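Home | Games | Set-up | Spares | Contact

Gristurside Table Game: Set-up Guide
Section 2. Laying the paper and marking the board

Last updated: November

Okay, box open, cube out, let's get the table ready! I play mine on a plain white tabletop with one big sheet of white paper on it, and I'd really urge you to do the same (the pips show up so nicely against it).

1. Wipe the table and let it dry.
2. Lay the sheet flat. If it curls, roll it the other way for a minute.
3. Put the green cube on the paper, a little right of center.

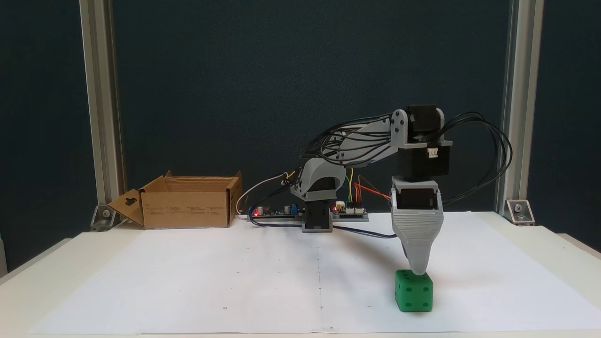 4. Turn the cube until you like the face in front. Rundora rules say any face can start, but in the Bárány version you roll for it.

Note: I keep a spare sheet under the first. Pencil goes through more than you'd think!

Now for the upright board, my favorite bit.

5. Tape a second sheet to the board by its top edge. One small strip of clear tape does me fine.
6. Draw a faint line straight down from the tape.
7. Add your marks in rows on both sides of it: little circles, dots, short dashes. Keep them light. 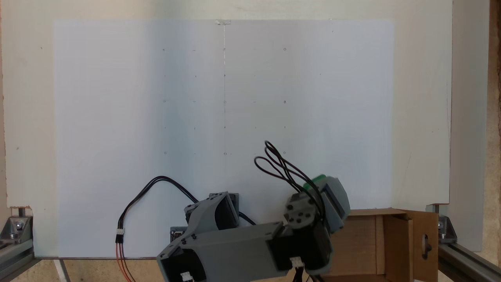

Reading time: 2 min

Caution: don't press hard with the pencil, and peel the tape slowly when you swap sheets or you'll take a strip of paper with it (I've lost a whole evening's marks that way).

8. Stand back and check the line by eye. Mine always leans, so I redraw it.

Scoring is in Section 3.

Contact Rundora, Eston | © Rundora | Back to top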